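Week 6: Ordering, stocking and storing spare parts

Read this before the lab session. The Kiltix worksheet is due at the start of it.

A small repair shop ties up most of its money in parts that sit on a shelf. Today we look at what to keep, how many, and when to reorder. We use computer repair for the worked case, but the method is the same for bicycles or washing machines.
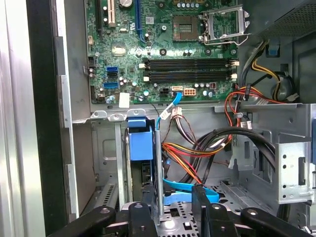
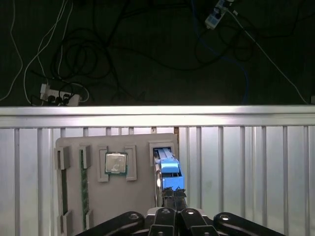
One student in last term's group objected that a shop with a good supplier should keep no stock at all and order each part as the job comes in. The objection is fair, and it holds for costly parts that are seldom asked for. It fails for cheap ones. A customer will wait four days for a processor but not for a screw.

Terms

Lead time: days between placing an order and having the part in hand.
Safety stock: what you hold to cover a late delivery or a busy week.
Reorder point: daily use times lead time, plus safety stock.

Worked case: Fitzsimmons

Fitzsimmons uses 672 thermal pads a year and is open 336 days, so daily use is two. The supplier, Rukier, takes 22 days to deliver. Use during lead time is 44 pads. The shop holds 16 more as safety stock, so the reorder point is 60.

Orders are placed in lots of 200. That is roughly 100 days of use — long, but the delivery charge is the same for any lot size.

Storage

Label bins by part number, with the date received on the front. Use the oldest stock first. Parts pulled from old machines go in a separate bin until they are tested.

For the lab

Work out the reorder point for the Prareditz branch from the table on the worksheet. Show each step. Then do it again with the lead time doubled, and write two sentences on what changes.

Reading: chapter 5, up to the section on seasonal demand.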